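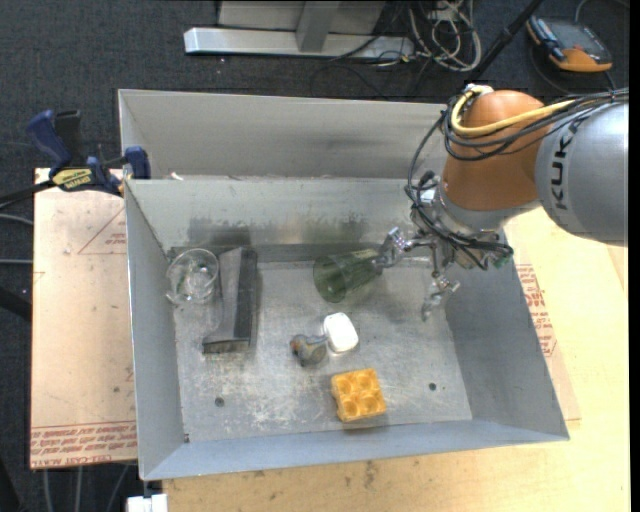 I have been sorting out the drinkware again. It started on a Tuesday with one cabinet that wouldn't close and took up most of the evening, so I'm writing down what I decided before I forget it.

When we moved to the Rurnell apartment in July I unpacked the kitchen in one afternoon and put cups wherever there was a shelf. Mugs ended up over the stove. The plastic cups went in with the mixing bowls. I told myself I'd fix it the next weekend, and I didn't.

This time I took everything out first. I had 34 pieces for a household of two. Some I remember buying and some I don't. Hortensia Quintero left a set of tumblers here after a birthday dinner and says she doesn't want them back.

What I kept:

Clear glass mugs. I use one every morning. You can see how strong the tea is, and they don't hold on to the smell of coffee. The handles make them awkward to stack, so they get the low shelf in a single row.

Tinted plastic cups. The green ones are the best of the lot. They're light, they taper enough to nest, and I don't worry about them on the balcony. Stored on their sides they roll, so I stand them upside down.

Two travel cups with lids that match. I had seven lids in total. The other five are gone.

What went out: chipped mugs, a shaker with no top, and anything cloudy enough that I'd pass over it for another one. I gave 12 good pieces to Wilmer Giraldo, who just got his own place and had been drinking water out of a measuring jug.

Sorting in a big bin works better for me than sorting on the counter. The counter fills up and then I start putting things back just to get room to cook. With a bin, whatever is in it still needs a decision. I do the glass separately so nothing gets knocked.

The cabinet closes now. I still have to deal with the drawer under it, where the straws, bottle brushes and the rest of the long stuff live. Flor Nina suggested an old loaf pan as a divider and I have one that's too scratched to bake in, so I'll try that next.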